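El gris que no molesta: una tarde en el taller de Rezaul Samarakoon

Llegué al taller a las cuatro y Rezaul Samarakoon todavía estaba comiendo. Me ofreció la mitad de su bocadillo, que no acepté, y un té con mucha leche, que sí. Después limpió la mesa con la mano y dijo: "Ahora podemos hablar de telas, pero con una condición. Nada de sedas. Todo el mundo quiere escribir de sedas".

Samarakoon trabaja desde hace años con tejidos que casi siempre quedan debajo de otra cosa: forros, bases, cubiertas para mesas de trabajo, paños para cajones de herramientas. Empezó en Lamrani, una casa de tapicería donde cortaba fundas para sillas de oficina, y luego abrió su propio local en la misma calle. En la puerta pone Kirar, el nombre que eligió su hermana. Él quería poner solamente "Telas", pero ella le explicó que así no lo encontraría ningún cliente.

Le pregunto por qué una persona se dedica al paño gris. Se ríe y tarda un poco en contestar.

"Porque me lo pidieron", dice. "Un relojero vino y me dijo que perdía las piezas pequeñas sobre la mesa. Tenía una superficie blanca y brillante, muy bonita. Yo le puse un paño mate, de gris medio, y a la semana volvió para pedir otro. Así empezó."

El gris, según me explica, no es un color sencillo. Hay grises que se van hacia el azul y otros que con la luz de la tarde parecen marrones. Para una mesa él busca un tono más bien frío, sin brillo, con un tejido muy fino. "Si el dibujo del tejido es grande, el ojo se cansa. Usted busca un tornillo y ve rayas. Tiene que haber un poco de textura, para que la pieza no resbale, pero que se note solamente cuando uno se acerca."

Me enseña un muestrario que guarda en una caja de zapatos. Son 42 retales, cada uno con un número escrito a lápiz por detrás. Los pasa deprisa, como quien mira cromos repetidos, hasta que llega al que llama Garkwood. Es su tela preferida y también la que más le costó conseguir, porque el primer proveedor le mandaba cada rollo con un tono diferente. Ahora compra rollos de 50 metros y los revisa él mismo cerca de la ventana, nunca con la lámpara.

"La sombra es la prueba buena", insiste. "Una tela con brillo, cuando le cae una sombra encima, se parte en dos: una parte clara y otra negra, y entre las dos una línea que distrae. En un paño mate la sombra se extiende despacio. Es oscura, sí, pero usted todavía ve la tela."

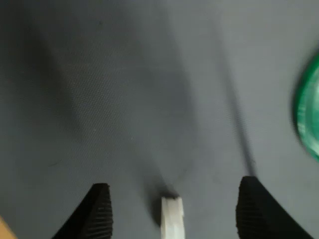
Superficies de trabajo

El paño gris se aclara hacia la derecha y a la izquierda se vuelve casi carbón, con un paso tan suave que cuesta decir dónde empieza la sombra. Arriba a la izquierda y en el centro es donde más se nota el tejido, unos puntos muy pequeños puestos en diagonal. Y abajo, la pieza blanca, estrecha y rectangular, se distingue sin ningún esfuerzo.

"Lo blanco siempre parece fácil", comenta Samarakoon. "Pero ponga usted un trocito blanco sobre madera clara y después me cuenta. Sobre este gris se ve hasta si el corte del extremo está un poco irregular. Para mí es suficiente. No pido más a una tela."

Le digo que yo, en mi casa, trabajo encima de un mantel viejo de flores. No le parece mal. Opina que para coser botones el mantel sirve perfectamente, siempre que los botones no tengan los mismos colores que las flores. Lo que no soporta son los plásticos que imitan tela. Tuvo uno durante un invierno, de la marca Finlow, y lo cambió en diciembre porque se le pegaban las mangas del jersey.

Hablamos también de la limpieza, que es la pregunta que más le hacen. Su respuesta es corta: cepillo suave, siempre en la misma dirección, y un rodillo adhesivo para los hilos. Agua, poca. No recomienda la plancha directamente sobre el paño, y si hay una arruga prefiere dejarlo extendido una noche entera con unos libros encima. Él usa una enciclopedia de jardinería en varios tomos que nadie de su familia ha leído.

Los pedidos, me cuenta, han cambiado bastante. Antes venían sobre todo relojeros y gente que arregla gafas. Ahora vienen también maquetistas, una señora que restaura abanicos, y personas que simplemente quieren una mesa tranquila. El año pasado cortó unas 2,000 piezas, la mayoría de tamaño pequeño. No piensa crecer mucho más. "Con dos mesas de corte estoy bien. Si pongo la tercera, ya no tengo donde tomar el té."

Antes de irme le pido que me corte un trozo para mi escritorio. Mide con una regla metálica, marca con jabón y corta sin mirarme, hablando todavía de los puntos del tejido. Quiere saber de qué color es la pared que tengo detrás de la mesa. Le contesto que amarilla, y entonces guarda el trozo que ya tenía cortado y saca otro rollo, un poco más oscuro.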